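Mandura planner, progress note for November

Hi all, quick one this month! The planner now runs end to end in the sim cell, and we've put it through 1415 planned moves so far. 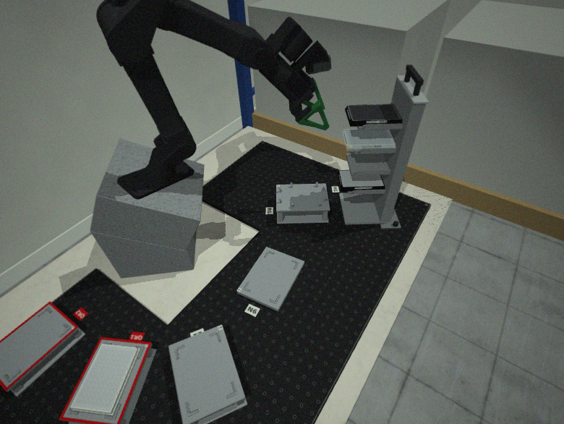

Most of my time went into the approach paths near the rack (fussy work, but I enjoyed it). Planning time is down to around 670 ms a move, and the Tultano collision checker finally loads without me poking it.
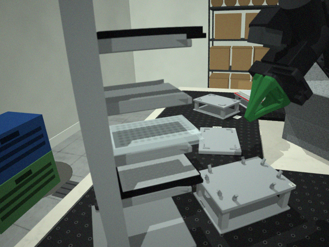 Plate rack and nests in the simulator, gripper open.

Still open: four nest poses need retuning, and the logging is a mess.

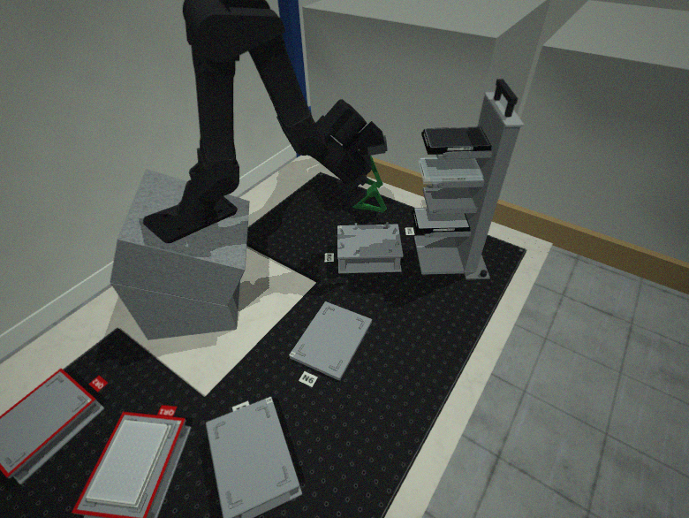

Next up is a batch of 1000 random starts, then I'll send Zoltitz the build.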